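Home | Features | Field Notes | Back Issues | Subscribe

What the Owls Leave Under the Spruces

Most people who walk the Rurkmont loop in winter never see an owl. They see gray pellets on the snow under the big spruces, and if they don't know what a pellet is, they take it for something a dog did and keep walking.

An owl swallows a mouse or a vole whole, or in two or three large pieces. The stomach handles the meat. The fur, bones, teeth and claws stay behind, get pressed into a tight wad, and come back up through the mouth several hours later. The bird stretches its neck, looks unwell for a minute, and drops the pellet on whatever is below. Hawks and herons do this too, but a hawk's stomach acid is stronger and dissolves most of the bone. An owl pellet can hold nearly complete skeletons.

That makes the ground under a roost a good record of what lives in the fields nearby. Trapping small mammals takes permits and a lot of early mornings. The owls are out every night anyway, and they hunt the same ground over and over.

The roosts at Rurkmont belong to long-eared owls. They are slim birds, a little smaller than a crow, with orange faces and two tufts that stand up close together. They sit tight against the trunk during the day and are very hard to find even when you know which tree they are in. In a good winter several will share a few trees. They start to gather in October and most are gone by the time the ground thaws.

Last winter I picked up pellets from three groups of trees. One is at the north end of the loop, above the hay fields. One is on the Brimia side of the creek, where the ground stays wet and the grass is never cut. The third is a windbreak on the Clulomstead road, with plowed corn stubble on both sides. The pellets went into paper sacks by site and then into a freezer for two weeks, which kills the clothes moth larvae that like to live in them.

Taking a pellet apart is slow. I soak each one in warm water for 15 minutes and pull the fur away with tweezers. Dry picking works too and is easier on thin bones, but the dust is bad and you should wear a mask. Skulls come first. After that come the lower jaws, which are worth looking for carefully, and then whatever is left. Ribs and toe bones I don't bother with.

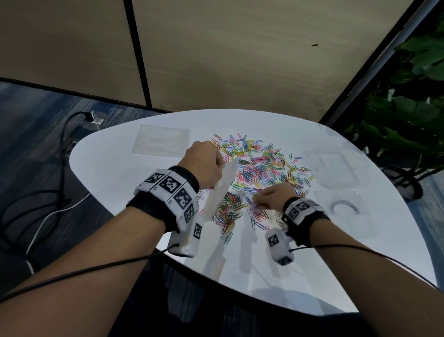 Hands reaching in: paper clips spread over a white tabletop.

The number of animals in a pellet is worked out from the jaws. Each animal has one left and one right, so you match them up, and any extra lefts or rights count as one animal apiece. Skulls break too easily to be trusted alone. The average last winter came out near two animals per pellet, and a few pellets had four or five shrews packed together with hardly any fur.

By the end I had 859 animals on the list. Meadow voles made up more than half. That is no surprise, as voles are the main food of long-eared owls nearly everywhere they live. A vole's cheek teeth are tall and flat on top, with a zigzag of enamel along the sides, and you can't mistake them for a mouse's, which are low and bumpy. Deer mice were second. Shrews have dark red tips on their teeth from iron in the enamel, and the color holds up well inside a pellet.

The sites did not match each other. On the Brimia side, voles were 90 percent of everything the owls had caught. In the windbreak it was mostly deer mice, with few voles and no shrews at all. The two places are an easy walk apart, and an owl could fly from one to the other in a couple of minutes. It looks as though the birds from each roost were hunting close to home, at least in the weeks when these pellets were dropped.

There were also small birds. I found sparrow-sized skulls in a handful of pellets, most of them from a cold stretch when the snow had a hard crust. Voles stay in tunnels under a crust like that, and a light owl can't punch through it. Birds roosting in a hedge would be easier to reach.
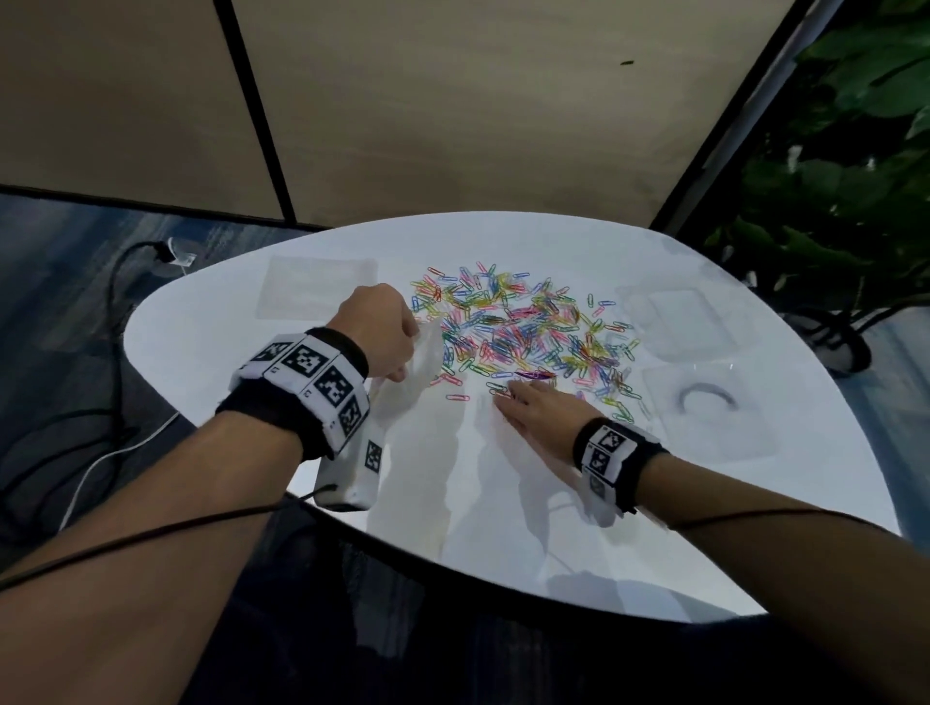 Cameron Prendergast
Contributing Writer

Anyone can do a smaller version of this at home. Barn owl pellets are the easiest to start with, being large, dark and smooth, and they turn up in old silos and open barns. Great horned owl pellets are bigger still and often hold rabbit bones, which are heavy and hard to break. Screech-owl pellets are small and fall apart quickly in rain. If you find a pellet with bright beetle wings in it, it may have come from a screech-owl or a kestrel.

Check the rules before you collect. In the United States the feathers of wild owls are protected and must be left where they are, and parks have their own rules about taking anything at all. Handle fresh pellets with gloves and bake them in foil at 325 degrees for 40 minutes if children will be working on them.

The more important thing is to leave the birds alone. A long-eared owl that has been flushed from its roost in daylight gets chased by crows and jays and burns food it may not be able to replace that night. I go in once every few weeks, just after dark, when the owls have left to hunt, and I use a red light. If I hear one calling nearby I turn around. I don't give out the exact trees, and I'd ask readers who already know them to do the same.

The key I use for skulls was drawn up by Đoàn, a mammal specialist who checked my shrew jaws last spring and changed several of my labels. Two of the shrews in this area can be told apart only by the small teeth behind the front incisors, and those need a hand lens and good light. A few jaws with missing teeth are still in a jar marked "shrew, unknown."

This fall I plan to add a fourth site, a stand of red cedars below the Clulomstead reservoir, where there was fresh whitewash on the trunks when I went by on a Wednesday evening. I found 3 pellets there, all old and falling apart. One had a mole in it, the first I have had from anywhere on this side of the ridge.

Last updated: October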